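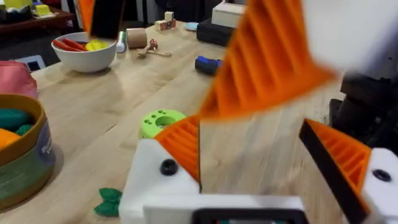
Posted by Nesrin Keskin, Okabe Toy Library, Darham
1 November 2019

We're looking for a Play Table Assistant to join us at the Okabe Toy Library, and we'd love to hear from you!

The play table is the big draw for our youngest families. Toy food, wooden blocks, a white bowl, little spoons, soft things to squeeze, lids and tubes and boxes of every sort - it all gets cooked with, stacked, traded and hidden. Our library lends to 173 families now, and nearly all of them stop at the table before they go home.

What you'd be doing

Setting out the table before each session and changing the mix of toys so that regulars find something new. Sitting with children and their grown-ups while they play (bring your appetite, you will be served a lot of pretend soup). Clearing up afterward, sorting pieces back into their pouches and boxes, and wiping the tabletop down. Checking returned sets against the list in the lid and setting aside anything chipped or missing a part. You'd work mostly with Jomar Catacutan, who runs our lending desk, and you'd help Ryota Tanabe with the toy repair bench when it gets busy.

Hours and pay

The job is part time, 38 hours a month, mornings mostly, with a few extra hours in April when we do our yearly stock check. Pay is $195 per week. The post is for one year to start, and we hope to keep it going. 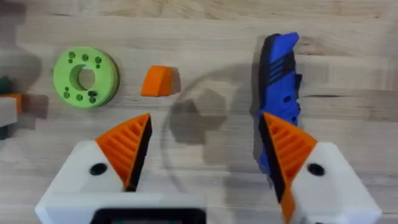 The light wood tabletop at Okabe.

Who we'd like to meet

Someone patient and cheerful who likes small children and doesn't mind getting down on the floor to look for a runaway block. You should be comfortable lifting a full toy crate. Experience in a preschool, library or after-school club is great, but we've hired wonderful people who came from bakeries and bus depots, so please don't count yourself out. A second language is a real plus here - our families speak many.

You'll need a background check before you start, and we pay for it.

How to apply

Write us a page about yourself and a toy you remember well. Drop it at the lending desk, 81 Pelier Street, or mail it to the same address, marked for Nesrin Keskin. We'll invite people in for a short chat and an hour at the table with us. If you need the building's step-free entrance, ring the bell on the Gonia Lane side.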